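Good morning friends, and happy May! The coffee is strong, the dog has been walked, and I finally have my notes from the Greklow jar in front of me, so let's get into it. I know a bunch of you have been asking for this one since I mentioned it in the comments on the Barta post.

Quick background for anyone new. Greklow is a cross that Csaba Gulyás has been working on up in Fulldale for a few seasons now. He grows it in living soil under a hoop house, hangs it whole, and then leaves it alone for a good long while before anybody trims a thing. I picked up two jars at the Wisberg shop (legal and over the counter, as always on this blog) and I've been working through them slowly, mostly in the evenings.

First the nose, because wow. Cracking the lid gave me grapefruit peel right away, then something like wet cedar, and a little black pepper at the very back. After grinding it the citrus takes over completely and the whole kitchen knew about it! Emese Simon came by while I was packing a bowl and guessed lemon furniture polish, and I can't say she's wrong, but I mean it as a compliment.

The buds are on the small side, pretty dense, with a nice spring when you squeeze them. Trim was clean apart from a few sugar leaves on the bottom ones. Humidity in the jar was right where I like it and I didn't need to add a pack.

Flavor on the first couple of pulls is all grapefruit. I ran it in the dry herb vape on a low setting to begin with and that's where it shines - sweet, bright, almost like the soda my aunt Etelka Kelemen used to keep in the garage fridge. In a joint you get more of the cedar and pepper, and the ash came out light gray all the way down. Smooth too, hardly any cough, and I cough at everything.

As for effects, I'd call this an early evening strain. It comes on behind the eyes after 12 minutes or so of sitting around wondering, then settles into the shoulders. I stayed chatty for the whole first hour. By the second I was very into a documentary on lighthouses and had eaten most of a sleeve of crackers. No racy feeling for me, but Réka Bodnár tried the same jar and found it a bit buzzy at first, so go easy if you're sensitive. 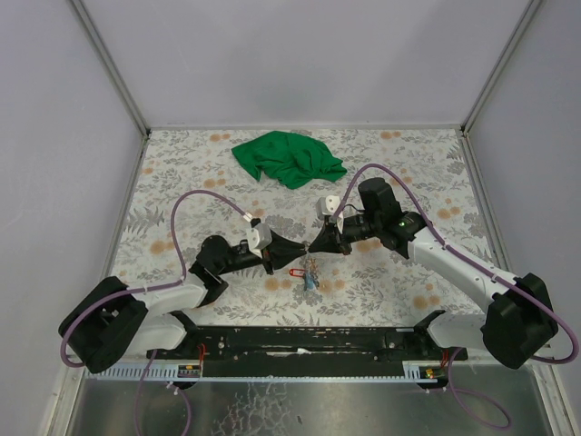

Keys or trinkets, green cloth and a flower-printed tabletop.

Price was 70 for the two jars with the spring discount. I scored the last Barta batch an 88 and thought that would be hard to beat this year, but Greklow gets a 93 from me. I took a couple of points off for the bud size and the rest for the flavor fading near the end of a bowl.

Gyula Szénási at the shop told me another batch is curing and should be on the shelf in a few weeks. I've already asked him to set one aside. Next up is a hash rosin from the same garden, and I'm going to try it at a few different temps before I write a word. If you've had it, leave me your settings in the comments!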